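Bresix brings its bench-tidy range to small home workshops

PRESS RELEASE 8/16/18

Print this page | E-mail to a friend

Bresix, the tool storage maker, today opened orders on the Jereo line. Trays, hooks, small drawer units. All meant for people who do their fixing on whatever table is free.

The idea came from a July survey of 700 customers. Most asked for the same thing: somewhere to put the screwdrivers. Not a cabinet the size of a fridge. Just somewhere.

"People have a desk, there's a toy on it, there's a bag of snacks, and then there's the tools," said Sânziana Munteanu, product lead at Bresix. "We wanted stuff that lives alongside all that. A tray is a very simple object but you notice when you dont have one." 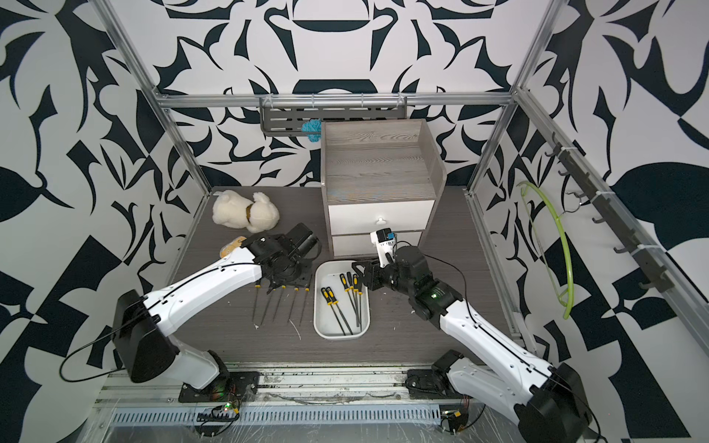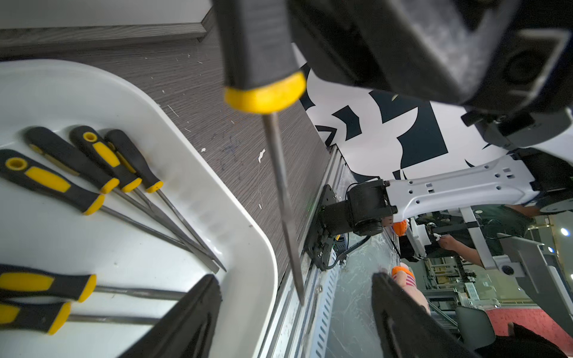
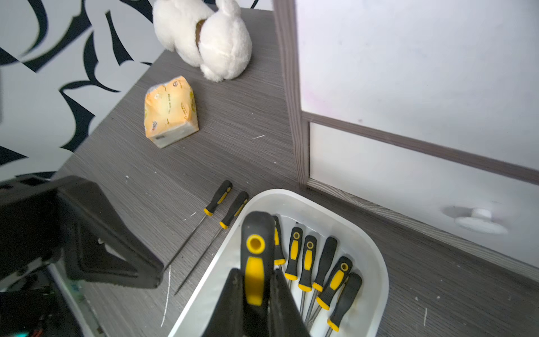

Jereo trays ship from the Stoica warehouse starting next month. First run is 1000 sets, with 26 retailers signed up so far. Refill packs of hooks to follow, 4 to a pack. Colors still being decided, white is confirmed.

Catinca Tudose, who runs the Mikel repair shops, has been trying early trays at her counters. "Everything used to roll. Shafts one way, handles the other. My staff now drop things in the tray and get on with it, mostly. Sometimes they still leave a couple out on the table, I've given up on that."

Bresix advice for anyone starting out: sort by tip before size, keep the long ones together, wipe the table down before you put the tray back. Drawer units are best kept toward the rear so you have elbow room. Hooks go on the side, wherever your hand reaches anyway.

Retailers wanting samples shoud contact the Bresix trade desk. Sample trays are free while they last, postage is extra.

Print | E-mail this release

Comments (3)

benchgoblin: will the drawers be sold separately? only need those

Marta_K: Rounded corners are nice but does it have feet underneath? Mine slides all over.

oldfixer: I use a baking tin. Works fine. Might get the hooks though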